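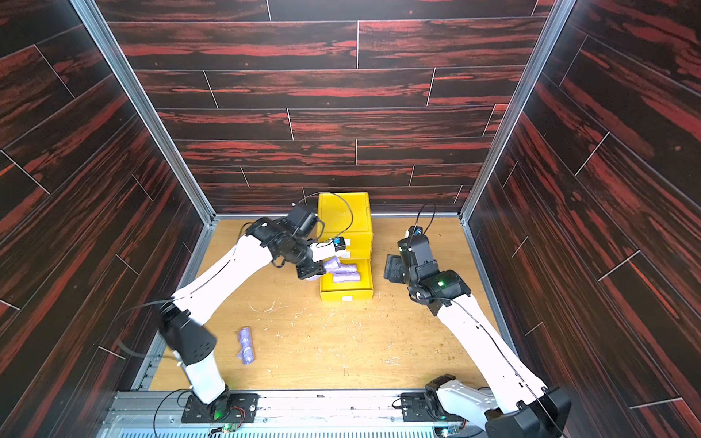 Two robot arms at work over a light wood-grain floor.

Skusska renewed for second series, production moves to Plevport

Mar 3, 2026

The crime drama Skusska has been renewed for a second series of eight episodes. The order was confirmed on the production company's website on Tuesday. Zamani, which made the first series, returns as lead producer. Prellov, the streaming service that carried it, keeps first-run rights and has added an option on a third series, to be taken up or dropped once the second has been edited.

The first series was shot almost entirely on location. For the second, the main interiors – the harbour office, the flat above the chemist and the interview rooms – will be built as standing sets in Plevport. Exterior work is scheduled for 27 days, down from 40. The total shooting schedule has not been published.

Episode length also changes. Series one ran to a fixed hour per episode, including the recap. Series two episodes will vary in length, with no recap on the streaming version. A shorter cut is being prepared for broadcasters that need a fixed slot. The opening titles stay as they are, but the theme has been recorded again with a larger string section.

The regular cast is expected to return, apart from the actor who played the coroner, whose contract covered one series only. Two new regular parts have been written: a customs officer, present from the first episode, and a retired court reporter, who joins in the fourth. Casting for both was still open when this issue was put together.

The writing team began work in January. Scripts for the first four episodes are finished, and the rest are in second draft. The story picks up 148 days after the end of series one, according to the outline sent out with the renewal notice. The missing ferry ticket, left unexplained in the last episode, is dealt with in the opener.

Series one remains available in full on Prellov. The subtitle fault in episode six, where lines ran late after the second advert break, has been corrected on the web player. The television app still carries the old file – a new version is due with the next update.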